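1 de diciembre de 2022
Apuntes de clase. Redacción del módulo de Producción Audiovisual

Tema 4. El reparto en la ficción televisiva: categorías contractuales y orden de créditos

4.1. Delimitación

Se entiende por reparto el conjunto de intérpretes con frase o presencia individualizada en una obra audiovisual. Quedan fuera la figuración general y los dobles de luces. La figuración especial ocupa una posición intermedia: el intérprete ejecuta una acción indicada en el guion, sin texto o con texto incidental, y su inclusión en los créditos depende de lo pactado.

En el resto del tema se usará como caso de trabajo la serie Stondden, de la productora Fedoruk, con una temporada de 59 minutos por capítulo. El dossier está en la carpeta de la asignatura.

4.2. Categorías

Protagonista. Contrato por temporada completa. Suele incluir opción de renovación a favor de la productora y cláusula de exclusividad parcial. Figura en cabecera en todos los capítulos, aparezca o no en ellos.

Secundario fijo. Contrato por temporada o por bloque, con un mínimo garantizado de capítulos. Puede figurar en cabecera o en cartón final según negociación.

Episódico. Contrato por capítulo o por sesión. Crédito únicamente en los capítulos en que interviene.

Colaboración especial. No describe el tamaño del papel. Es una fórmula de crédito que compensa una intervención breve con una posición destacada, por lo general al cierre de la cabecera.

En Stondden hay 5 protagonistas y 4 secundarios fijos. El personaje del notario pasa de episódico a secundario fijo a mitad de temporada; compárense los dos contratos del anexo y localícese la cláusula que lo permite.

4.3. Orden de los créditos

Tres sistemas habituales: alfabético, por orden de aparición y por relevancia negociada. El alfabético reduce los conflictos en repartos corales. El orden de aparición obliga a rehacer los cartones si el montaje altera la secuencia inicial, circunstancia que debe preverse en el calendario de posproducción. El sistema negociado admite variantes: primera posición, última posición precedida de «y» o «con», cartón individual frente a cartón compartido.

El cartón individual y la duración en pantalla se pactan por separado. Un error frecuente en los ejercicios es dar por supuesto que el primer puesto implica cartón individual.

4.4. Primeros trabajos y filmografía

La filmografía de un intérprete presenta divergencias según la fuente. Las causas más comunes son: confusión entre año de rodaje y año de estreno, papeles sin acreditar, cambios de nombre artístico y cortometrajes escolares añadidos con posterioridad. Para la ficha de reparto se tomará siempre el año de estreno y se anotará aparte el de rodaje si difiere en más de uno.
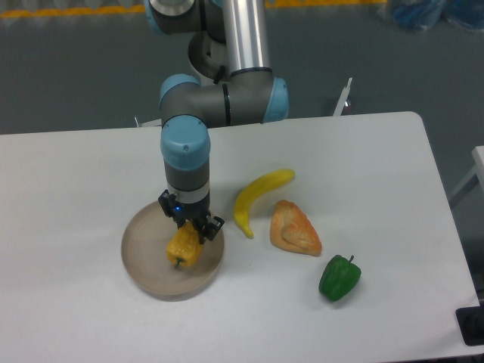
La ficha de reparto debe permitir que un tercero reconstruya el papel sin haber visto la obra. Se redacta con nombre artístico, personaje, categoría, capítulos y una línea de función dramática, en presente y sin adjetivos de valoración. Así, «interpreta a la hermana menor del notario» es admisible y «deslumbra como la hermana menor» no lo es.

4.5. Práctica

Elaborar la ficha completa del reparto de Tasholm, largometraje de Fedoruk, a partir de los cartones finales. Extensión máxima: 5 páginas. La práctica se califica sobre 100 puntos, de los cuales casi 59 corresponden a la exactitud de las categorías. Entrega en enero, por el campus virtual.

Las divergencias entre fuentes se consignan en nota al pie. No se admiten fichas sin indicación de la fuente consultada.

Materiales relacionados
Tema 3. La prueba de reparto: convocatoria y separatas
Tema 5. Derechos de imagen y promoción
Anexo B. Modelos de contrato por sesión
Glosario de créditos y cartones

© Escuela Audiovisual Braltgate | Contacto | Aviso legal | Volver arriba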